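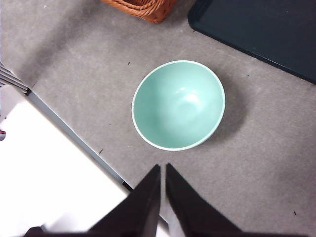 4 min read

Print | E-mail

Filed under: Skin & Beauty > Over 40 > Real Routines

Omprakash Awasthi has been giving facials for longer than some of his clients have been shaving, and he would like everyone to calm down about their pores. He told me this before I had my coat off. I had come to his little treatment room behind the Nikzad salon in January, when my cheeks were flaking like a croissant and my forehead was so tight I could barely look surprised, and I think he took one look and decided the interview could wait.

"You're washing too much," he said. "Everyone who comes in here in winter is washing too much. They feel dry, so they scrub off the flakes, and then they feel drier, so they scrub again."

I confessed to the foaming cleanser, morning and night, and to the gritty apricot stuff I've been faithful to since college. He nodded the way my dentist nods when I talk about flossing.

What Awasthi wants, for those of us whose skin has gone thin and cranky with the years, is a good deal less of everything. Lukewarm water in the morning and nothing else. A plain cream cleanser at night, the kind that doesn't foam, massaged in with your fingers (no washcloth, no spinning brush!) and rinsed until you're sure, and then rinsed once more. After that comes moisturizer, while the face is still damp, and he's quite strict on this point.

"Pat it with a towel, count to ten, cream," he said. "If you go and answer the phone first, you've lost your moment."
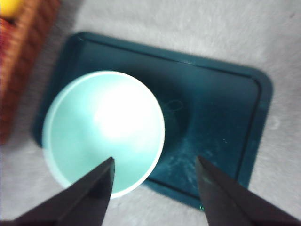 Photo: Vamby

He came to all this by way of his own mistakes. In his twenties he had terrible breakouts along the jaw, and he went after them with rubbing alcohol and a bar of laundry soap, which he now describes with real tenderness, as if remembering a bad girlfriend. His first job was on the cosmetics floor of a department store in Pludgate, where he was expected to send every customer home with the full line. "I sold one lady 709 dollars of creams in a single afternoon," he said. "She came back the next month with a rash. I was so ashamed, I gave her my own aloe plant."

These days he sees clients four days a week and mixes a small line of balms under the name Buvska, though I had to drag that out of him. He never brought the jars out while I was there. When I asked what people should buy, he said most of them should go home and use up what they've already got, provided it doesn't sting.

Stinging is a big subject with him. A lot of us grew up believing that if a product tingled it was working, and I'll admit I still get a little thrill from a toner that bites. Awasthi would like that idea retired for good. If a cream burns for more than a few moments, he says, wash it off, and if the redness is still there the next day, see a dermatologist and bring the jar along so the doctor can read the label.
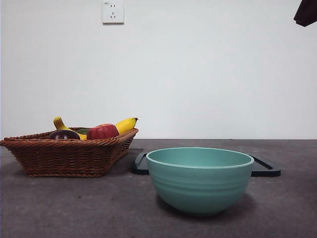 Omprakash is right about the stinging but a bit too hard on washcloths, according to his client Meera, who piped up from the next chair while her mask was setting. She has used a soft one every night for years, she said, and her skin has never complained – she just doesn't press.

"She doesn't press," he repeated, looking pained. "Fine. For her, fine."

We moved on to retinol, which I'd been dreading, as I own two tubes and have finished neither. He's in favor of it for most people, though he starts his clients off so gently it hardly seems worth the trouble: a dab the size of a pea, on two nights a week, over moisturizer and never right before a beach vacation. If your face peels, skip a week. He also mentioned that anyone who is pregnant, or trying to be, should leave it alone and ask their doctor. 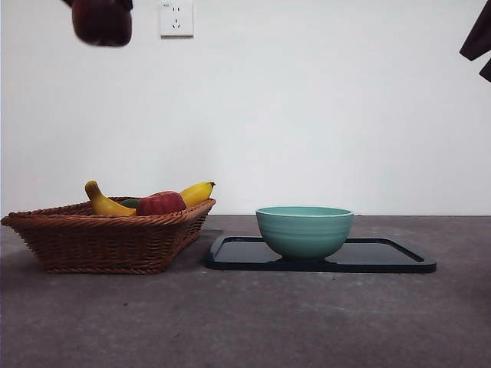

Sunscreen goes on every morning, even in the gray months, even if you're only driving to the grocery store, and it has to go down the neck and over the backs of the hands. He held up his own hands to show me. The left was noticeably more freckled, from years of resting on the car window, and he says he looks at it whenever he's tempted to get lazy.

I asked him, finally, what he thinks about the pricey gadgets – the masks that light up, the little rollers, the wand a friend of mine bought for 600 dollars and keeps in a drawer with her takeout menus. He thought for quite a while. Then he asked whether I'd been sleeping, and whether I ran the heater in my bedroom all night, and I said not much, and yes.

"Turn the heater down," he said. "Then come back in a month and we'll talk about the wand."

I've had it down for three weeks now. The apricot scrub is still in the shower, but I've moved it to the high shelf, where I'd need to stretch for it.

Print this article | E-mail to a friend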